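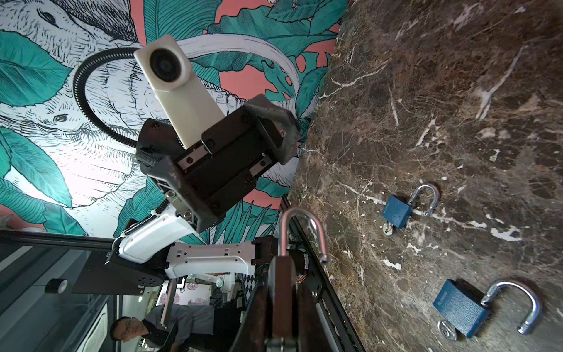
FOR IMMEDIATE RELEASE
Clarovcombe, October 20, 2021

**Kaczorowski opens padlock library for lockers, sheds and bike stores**

Kaczorowski, the hardware shop in Clarovcombe, starts lending padlocks this week. Take one home, try it on your own gate or locker, bring it back or pay for it. First 200 locks are on the shelf now. Small ones, large ones, blue bodies with steel shackles, keys included.

The idea came from the returns counter. Too many people buying a lock that doesn't fit the hasp. Shackle too thick, body too wide, or the thing hangs so low it bangs on the door all night.

"People measure the door and forget the staple," said Urszula Wieczorek, who runs the shop. "Then they're back with the packet torn open and I can't sell it. So now they can borrow one first. Bring the old lock if you have it, even if it's seized up."

How it works:

- Loan is 2 weeks, no charge, small deposit
- Up to four locks at a time per household (clubs and allotments, ask at the counter)
- Every lock goes out with its key. Lose the key, you've bought the lock
- Please return locks open, key in. Saves us a lot of time

Shop staff check each lock when it comes back. Shackle opened and shut, key turned, a drop of graphite if it needs it. No oil please, it picks up grit and we end up cleaning it out again.

First group to sign up is Skusance, the storage yard behind the old dairy, with 70 units to fit out before December. Yard manager Grażyna Jakubowski wants one size of lock across the whole site.

"Right now it's every kind you can think of," she said. "Half the tenants can't find there key. We'll try the bigger one on the end row and the small one on the cages and see wich gets fewer complaints."

Kaczorowski plans to have 500 locks in the library by December, including long-shackle locks for gates and chains. Combination locks may follow, not decided yet. Key cutting stays at the usual price, while you wait.

Loans are from the front counter during normal shop hours. Ask for Erik. Bring proof of address.

**Press contact:** Urszula Wieczorek, Kaczorowski, Clarovcombe. Call in or leave a message at the shop. Sample locks availble for reviewers on request.

ENDS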